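Visit report: the returns and re-shelving hall at Skiso

By Fahad Awan
14th October
7 min read
18 shares | 2 comments

Skiso handles mixed small goods for corner shops, vending routes and gift counters. Its building sits at the end of a service road behind the Bellamy rail siding, and visitors sign in at a side door beside the loading dock. I attended the open afternoon with a group of packaging and stock-control people, most of whom wanted to see the returns hall. The outbound line is well documented elsewhere and is skipped in this report.

The returns hall is a single long space with grey carpet tile and a low ceiling. Carpet is unusual in a goods area. The floor manager said the previous tenant left it and that it has been kept for noise control, since the offices share a wall with the hall. Pallet traffic stays on the concrete apron by the dock, and goods enter the carpeted part in shallow totes only.

Incoming totes are labelled by route and by date of collection. A tote may hold drinks, snacks, toiletries, stationery and soft toys together. Drivers collect whatever the shop hands back, and separation at the shop was tried in April and dropped after one cycle. The shops have little counter space and the drivers have less time.

Sorting is done in three passes. The first removes anything leaking, crushed or unsealed. The second divides what is left by handling class. The third checks codes and dates and assigns each item to re-shelve, discount or write-off. Our group was shown the second pass in most detail, and the remainder of these notes deals mainly with it.

Handling class at Skiso is based on shape and stiffness. Product category plays no part until the third pass. The classes are:

Cylinders, rigid: bottles, jars, tubes with a hard wall.
Flats: cards, sachets, thin packets.
Bars and sticks: wrapped snacks, long narrow cartons.
Soft: plush, cloth, anything that changes shape when lifted.
Small tubs: short containers with a separate lid.

The scheme looks odd on paper, because a bottle of tea ends up beside a jar and a toothpaste carton beside a snack stick. In practice it suits the storage. Each class has its own divider insert, and an insert for rigid cylinders will not hold a plush toy or a sachet in any useful way.

The tables are covered in felt. Skiso went through bare laminate and a rubber mat before settling on it. On laminate, round items rolled to the edge. On rubber they stayed put, but flats stuck and had to be peeled up by a corner. Felt gives enough drag to keep a bottle on its side from travelling and still lets a thin packet slide when pushed. The drawback is cleaning. A spill of any sugary drink means the cover comes off, and a spare is kept under every second table.

Goods are tipped out gently and left as they fall. Nothing is stood upright or turned label-up before the pass begins. I asked about this, as I would have expected some preliminary straightening. The answer was that straightening is a pass in itself, and that when it was timed it cost more than it returned.

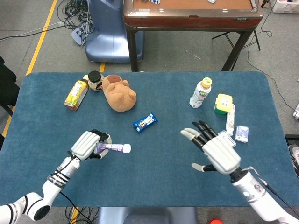
Şükran Çınar asked whether the blue felt made blue packaging harder to pick out, and said her own site had changed to a plain light cover for that reason. The floor manager agreed it was a fair point. The colour had been chosen because most of the flats in the range are white, and white flats are the items most often missed. A thin white packet on a white or pale grey surface is very easy to leave behind. Blue wrappers do occur, chiefly on snack bars, but they have some thickness and throw a shadow under the overhead lights.

The mix on the tables that afternoon was typical of what we had been told to expect: tea in a bottle with a yellow-green label, a small clear jar with a black screw lid, a snack bar, a plush toy, a tub with a yellow lid, a few packets. The soft items are held to be the slowest. A plush toy has no fixed face for a label and the swing tag is frequently gone by the time it comes back. Staff check the seam for a sewn-in code, and if there is none the toy goes to a separate tote to be matched against the range sheet.

Lids and caps are the other known source of delay. The rule is that a capped item is checked for a broken seal before it is classed. Slim tubes are handled by the body, with the cap left clear so that the seal can be inspected. Jars are tilted once. Bottles are looked at from the base, where any sediment would show. None of this is difficult, but it needs good light, and the fittings over the tables are closer together than those in the rest of the hall.

Some figures were provided. A full tote holds 54 items at the planned fill. The target for the second pass is 18 minutes a tote, including the swap of inserts. The hall had cleared 37 totes on the day before our visit, with 2 set aside for leaks. I had no means of checking these and give them as stated.

The divider inserts are made by Wovo and are the most transferable part of the set-up. They are folded from a single sheet, without glue, and are replaced when the creases go soft. The tub insert was the weakest of those I handled. Its cells are square, the tubs are mostly round, and short containers tip over when the tote is carried by one end. A revised version with a shallower cell is on trial.

Date checking on the third pass uses a printed table called the Niremier sheet, after the street where the firm had its first storeroom. It converts the various date formats found on imported goods into one local format. The sheet is two pages, laminated, and fixed at eye level at each station. I would recommend something similar to any site with mixed imports. We lose a good deal of time at our own bench over day-month and month-day confusion.

Points I would query: the walkway between tables is narrow for two people carrying totes in opposite directions, the write-off bins are some distance from the stations that fill them, and the spare felt covers are stored unwrapped, so they collect dust before use. The first of these is apparently due to be corrected when the racking along the north wall is removed.

Tea was served in the upstairs meeting room. Copies of the class list and the insert drawings were available there to take away, and I have a spare set of each for anyone on our side who wants them. The next open afternoon is planned for April and will cover the outbound line. Visitor parking is on the siding side of the building and fills early.

2 comments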